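Flokar Road Trip Planner, third season with it

I have now used Flokar for three trips, the last one being a long loop in February through hill country and along the coast, and I like it more each time I open it. It's a trip planning app for people who would take the old highway over the interstate any day, and if that's you, get it on your phone before you pack so much as a sock!

You put in a start, an end and how many hours you can stand to drive in a day. Flokar draws a route and hangs stops on it: overlooks, covered bridges, small museums, farm stands, picnic grounds. The slider marked "wander" is the best part. At zero you get a sensible drive. Push it all the way up and our 333 mile leg grew by two hours, and every bit of that was worth it (the river road below Skellaseo alone, with the ferry landing and the old mill, I would drive again tomorrow).

Skellaseo wasn't even on our list. The app put it there for the lunch break, and we ended up staying until the shops closed. There's a walking path along the water, a bookstore in a former bank, and a bakery that was down to its last few rolls by the time we found it. Grillari, the next town over, got one line in the app and deserved a whole page. Park by the church and walk up. The view from the top goes on forever.

Things I love after three trips:

Offline maps that really work. We had no signal for most of a morning and the directions never skipped.

Opening hours are checked against the date you'll be there, so you don't show up at a historic house that shuts for the winter. It got one wrong out of maybe 12, a garden that had closed early for repairs.

You can share the plan, and everybody in the car can vote stops up or down. My kids take this very seriously.
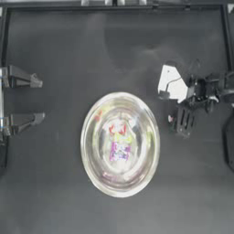

The kids' votes do have a way of filling a day with candy stores and mini golf, so I set a limit on stops per day, which is under Trip Settings and a little hard to find. I'd move that button to the main screen if they asked me.

Other gripes, and they're small. The lodging suggestions lean toward chain motels. We booked the Ionescu, a little inn with creaky stairs and a huge breakfast, on our own, and it never came up in the app at all. Gas stations show on the map but restrooms don't, and anyone who travels with a five-year-old will know how I feel about that. And you can't print a plan without the map squeezing down to the size of a stamp. I like paper in the glove box, so I've been copying mine out by hand.

The free version lets you save one trip. I pay the $12 a year for unlimited trips and the offline maps, and I've already renewed. Next up is a fall drive, leaves and cider and as few four-lane roads as I can manage, with the slider all the way to the right.

Five stars from me, and a sixth if they add restrooms.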